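Project Fleler: What Went Wrong With Our Drawer Task
Final report, Robotics Studio
Team: Na-rae Choo, Si-woo Cho, Muchen Guo
Supervisor: Casimiro Barroso

4. The fault

By October we had a two-arm controller that could open a drawer in simulation, and we were thrilled with it. Then we left it running over a weekend and came back to a log full of emergency stops. Out of 1,096 trials, 784 finished normally. The rest had tripped the force limit on the left wrist, nearly always in the first moments of the pull.

Our first guess was the grip. Muchen spent days changing finger friction and closing speed (he got very good at it!) and the stops kept coming. Si-woo then plotted wrist force against pull direction, and there it was - the arm was pulling 9 degrees off the line of the drawer slide. The drawer jammed against its own side wall, the controller saw no movement, so it pulled harder until the limit cut in.

The cause was a bit embarrassing. We had calculated the pull direction once, from the box's starting pose, and never updated it. If the fingers nudged the box while closing on the handle, the box turned slightly and the arm carried on along the old line.

5. The fix and what we'd still change

We now read the box pose again after the fingers close, and we cap the pulling force well below the stop limit. If the drawer hasn't moved by then, the arm lets go and backs off. Watching it recover by itself for the first time was the best afternoon of the whole project. 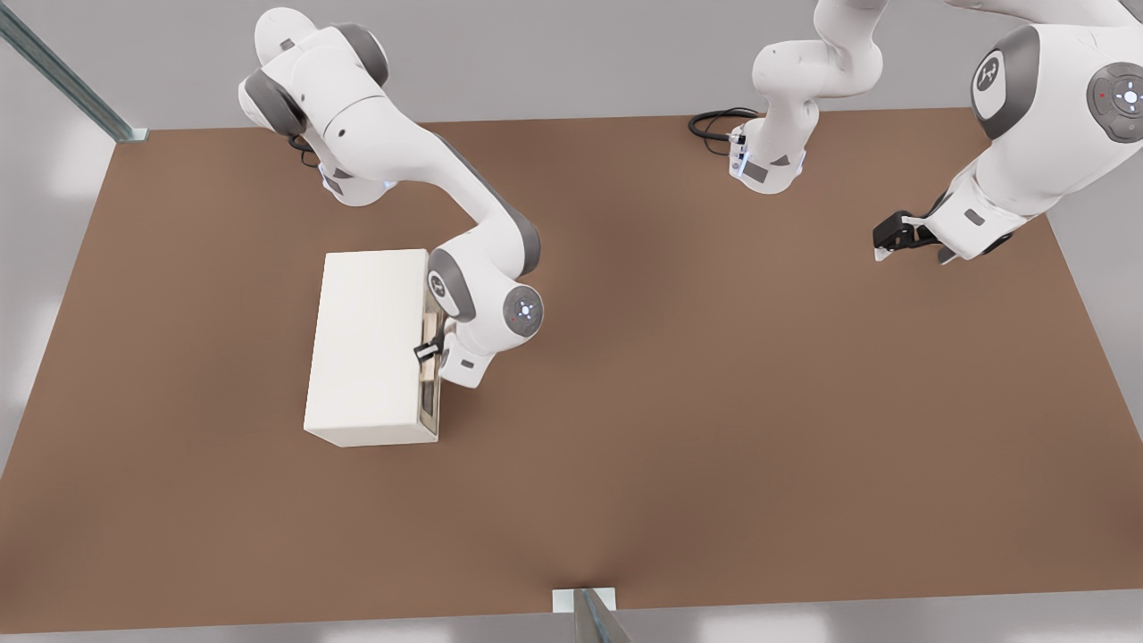
Figure 2. Left gripper closed on the drawer handle in simulation, right gripper open.

The right arm is still a worry. It has no force cap of its own yet, and a jam on that side would behave exactly as the left one used to. Na-rae has a draft of the change in the Wosteck branch, and we'd love next year's team to pick it up before anyone tries this on real hardware.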